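Plellotia Table Guide — Section 4: Setting Up a Bottle Sorting Surface
By Tín Trương
April
Print this page | E-mail this page

You will read that a sorting table needs a fitted liner. I doubt it. Arel sells one, and after using it in Droltville for a season I went back to taped cardboard. Cut it however you like, as long as the bottles have somewhere to lie.

1. Clear the tabletop and wipe it. Crumbs and specks along the front edge do no harm, whatever the liner leaflet claims.

2. Lay the mat over the left part of the table. An uneven outline is fine. Letting it run over the front edge is fine too.

3. Press down the seams. If a seam lifts by more than 10 mm, tape it again.

NOTE: The Ngô method says to stand every bottle upright. Try it on a table that gets bumped and see how long you keep it up.

4. Lay the first 2 bottles on their sides on the mat, next to each other, with the caps pointing the same way. Leave the rest on the bare tabletop until you have looked them over.

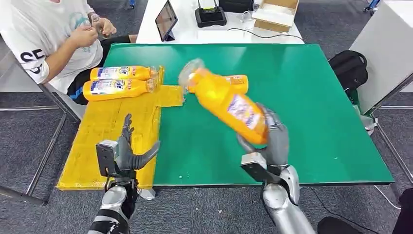
Fig. 4-2. Orange bottles on the yellow mat, with others still to be placed.

5. Pick up each remaining bottle by the middle. Check the cap before you tip it.

CAUTION: A cap that looks closed may not be. Test it with your fingers, especially on bottles that have been opened before.

6. Turn the labels so they can be read from your seat. I have yet to see this save any time — but people ask for it, so it stays in.

7. Keep the total load on the mat under 425 g where it hangs past the table. Cardboard sags, and I wouldn't trust tape to hold it.

See Section 2 for cutting and taping the mat.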